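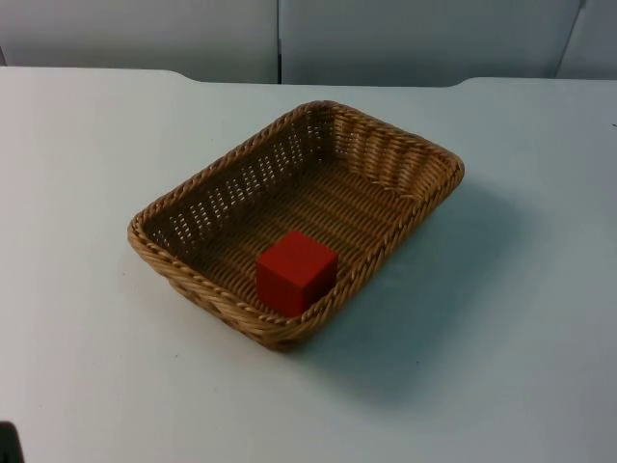
Woven basket, white table, red cube inside.

August 28, 2024

Third go at the walnut ink for the Rukorthorpe labels. Batch two had gone the colour of weak tea by the time it reached paper, so I simmered 300 g of husks in 705 ml of rainwater, lid off, and left it to sulk overnight. Strained twice through muslin. The second straining caught a surprising amount of what I had been calling "body".

Got 388 ml, darker than before, smells like a pond with ambitions. Gum arabic in by the spoon until it stopped feathering on the Anel stock. It still feathers on the Falcão, which costs twice as much.

Sudheer Kamath wants a clove in each bottle against mould. Bienvenido Maglaya wants vinegar. I have done one of each and labelled them with the old ink, so we may not know which is which by September.

To do: order roughly 500 g more husks from Bullside. Wash the good saucepan, or own up about it.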